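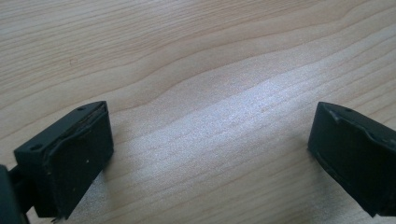 The Stellovis top under a ceiling light, second month of use.

Home | Reviews | Work Surfaces | Storage | Contact

Print this page | E-mail this page

Stellovis table top, pale finish
Reviewed 16 September 2019

The Stellovis is a flat table top sold without legs. It comes from Stevov, who supply it in three finishes, and the one tested here is the palest. It went into service in July on a metal platform we already owned and has been used most days as a surface for sorting, light assembly and small storage jobs. This review covers the surface, the fixing, and how the top gets on with the sort of objects that end up on it.

Surface

The grain is fine and closely spaced, with long shallow curves in places and tighter wavy bands in others. Streaks of tan and light brown run between the creamier stripes. The pattern is livelier than the catalog photo suggests, and buyers who want a plain top should ask for a sample first. Ours matched its sample in color but had more figure in it.

The finish is described by the maker as satin. Under a diffuse lamp that is fair. Under a direct overhead light it reflects more than I would like: the wood washes out to a silvery patch, and the pores show up as a faint speckle inside it. Outside the glare the color goes back to a warm beige. For reading small print or matching colors, move the lamp to one side. The darker finish, which I have used on another bench, has less of this problem and shows dust sooner.

Wear so far is slight. I dragged a steel rule across one corner, on purpose, with hand pressure only, and it left a line that can be felt with a fingernail. A coffee ring left overnight wiped off with a damp cloth. Solvent was not tested, and the care sheet says to avoid it.

Fixing

The top is held by clips at the corners and needs a flat support underneath. Fitting took 19 minutes with a hand driver. The clip screws are short and soft-headed. One of ours cammed out before it was tight and was replaced with a better screw from the drawer. After that there was no movement when leaning on the front edge with both forearms. Check the screws again after a week, as two of them had backed off by a quarter turn.

The instruction sheet is one page, with the diagram printed too small. Step 4 refers to a spacer that was not in the box. Stevov replied to an e-mail and said the spacer belongs to an older version.

Things on the table

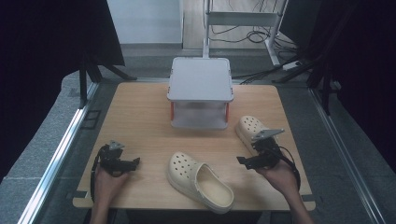
Light plastic items slide easily on this finish. A storage box with a smooth base can be pushed to the back with one finger, which suits me when the front half is needed for work. The same box will also drift when its lid is being pressed shut, so hold it with the other hand. Clogs stay where they are put, sole down, and slide a little more readily on their sides. For anything that has to stay in one spot, use a thin rubber mat. The Nadine mat from the same supplier is a reasonable match in size, though it smells strongly for the first few days.

The depth is enough to keep a medium box at the far side and still have working room for a pair of shoes and both hands. Length is adequate for one person. Two people side by side would be short of elbow space.

The edges are square with a very small bevel. They are comfortable under the wrist for short periods. Cables that hang over the front edge have not marked it.

Compared with the Du Plessis

The Du Plessis top is the obvious alternative. It is heavier, has a duller surface, and comes with proper machine screws and inserts. It also costs more and took three weeks longer to arrive. On glare it wins clearly. On weight the Stellovis wins, and that matters if the top has to be lifted off for cleaning or transport. I can carry the Stellovis alone — the Du Plessis needs a second person.

Stevov rates the finish for 2,000 wipe-downs. I have no means of checking the figure and would not base a purchase on it.

Verdict

Good flatness, attractive grain, poor screws, too much shine for close work under a fixed ceiling light. Recommended for general sorting and packing. For inspection or color work, order the darker finish or look at the Du Plessis.

Print this page | E-mail this page

Back to Work Surfaces | Next review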